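Contents | Previous | Next | Glossary | Index

Chapter 18
When the Arm Doesn't Stop

My worst afternoon at Tokeck began with a toy sorting job (I know, toys!). Our arm was meant to pick things out of a crowded tray, and for 93 picks it behaved so nicely that I quit watching and started reading my mail. Then it pushed straight down into the pile and kept pushing. I hit the stop button about 2 seconds later than I should have, and the wrist joint was never quite right again.

The trouble with a full tray is that everything touches everything else. Soft toys squash, balls roll, and a cloth lying over the side can hide the metal rim from you and from the software.
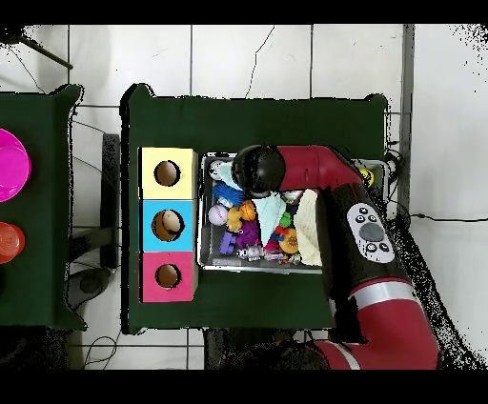

18.1 What the Log Told Us

I pulled the force log that evening, expecting a bad sensor. Nope! The sensor was fine. Somebody (okay, me) had raised the force limit in September to get through a test and never put it back. We'll go through that log line by line, so keep a pencil handy.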